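4.2 The bed as a work surface

Most homes in the Zamora set have no folding table. Clothes get folded on the bed, usually next to the window, and the bed is already half full when folding starts. This section looks at one such bedroom, coded Pornis in our notes. Same coding scheme as Section 3 (Trorkel categories: garment, soft furnishing, container, other).

Two things matter here. First the ground the garment lies on. In Pornis this is a pale quilt printed with Chinese characters, many of them 福 (fortune), in several colors and lettering styles. Red, green, orange and so on. Raters working from stills had trouble with ground like this, a dark stripe next to a dark character reads as one shape at low resolution. Plain sheets gave no such trouble. Second the stuff along the edges. Pillows, cushions and finished piles take up the side of the bed and what is left over is the real work surface, which we call the clear zone. 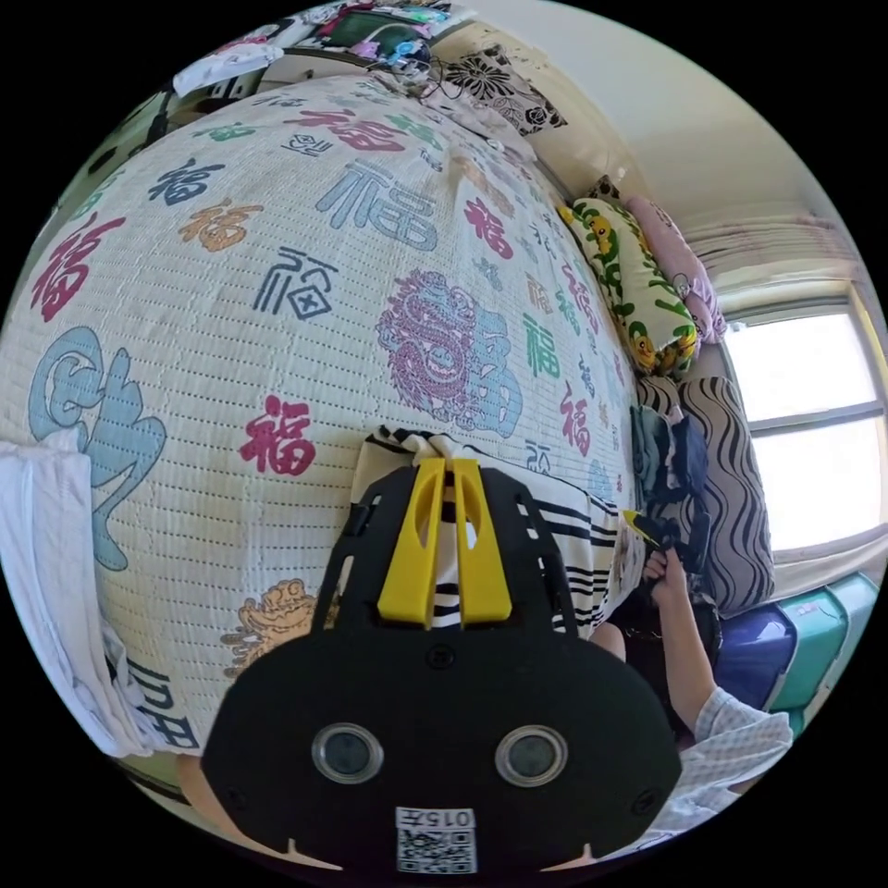

Figure 3a. Pornis bedroom, striped cloth lifted over the quilt. Pillows, a wavy-striped cushion and a pile of blue folded clothes along the right side, storage boxes at lower right.

The right edge in Figure 3a is typical of what we coded as "banked" storage. A duck-print pillow in green and yellow, a pink patterned one, a black-and-white cushion, then blue clothes folded in a pile. Two storage boxes, one purple and one teal. We counted pillows as soft furnishing even where they end up working as a wall for the pile. Coders disagreed on this at first and the rule was written down late, so the earlier homes were recoded (11 of them). The shelf past the bed head was left out of the coding altogether, too cluttered to do reliably.

Garment state is coded separately from position. Three states: lifted, spread, folded. A lifted cloth gets no shape code, there is no way to judge sleeves or hem while it hangs. Spread means most of the garment lies flat on the ground layer, creases allowed. Folded needs at least two layers with edges lined up, judged by eye. 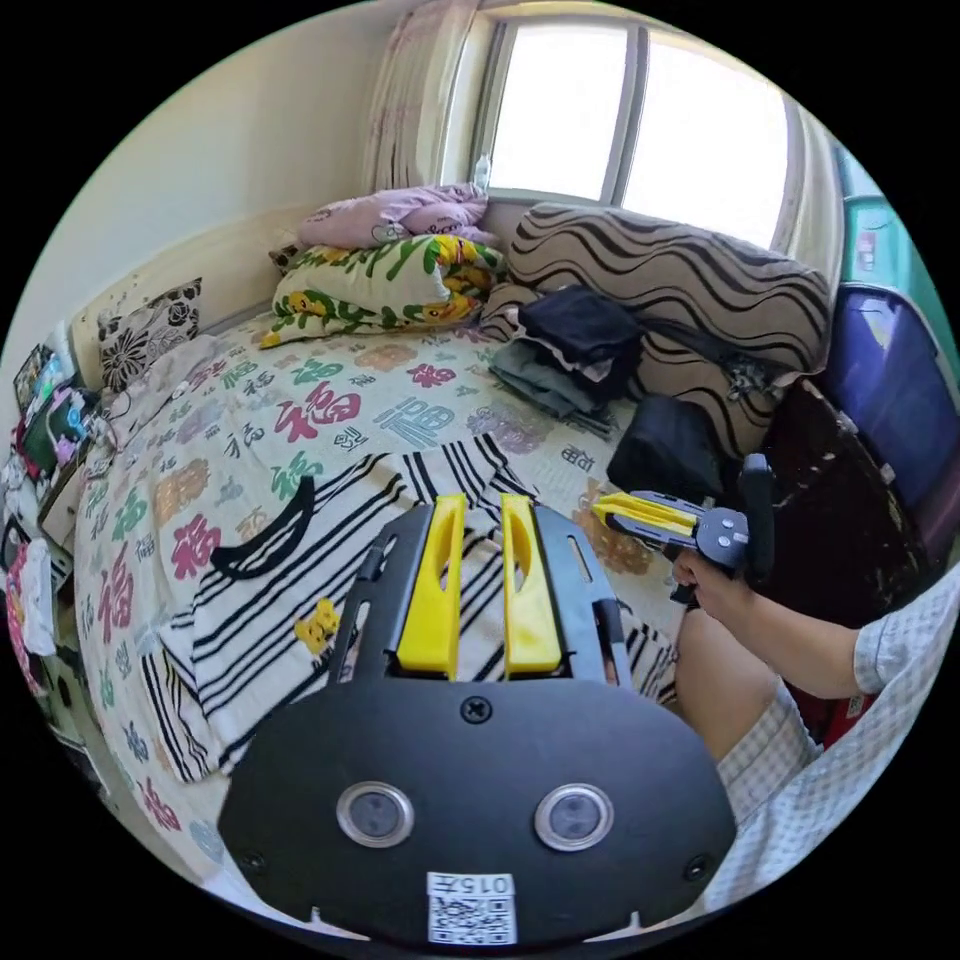
Figure 3b. White T-shirt with black stripes, coded "spread", across the middle of the quilt.

For 3b the shirt is easy to code as garment, but orientation is harder. The curved black band was read as collar or trim and we did not force a choice. Printed motifs help, there is a small yellow cartoon bear on the fabric and raters used it as a landmark more often then the stripes. Bold stripes are good for seeing how the cloth lies, poor for telling top from bottom. Bedding piled against the wall at the bed head was coded as soft furnishing, one unit, no attempt to split it.

Across the full set 838 stills were coded for garment state out of a pool of 1000; the rest were dropped for blur or hands over the cloth. Agreement on state was 80 percent. Most of the misses were spread vs folded on patterned ground. Beroter, the second site, had mainly plain covers and is treated in 4.3.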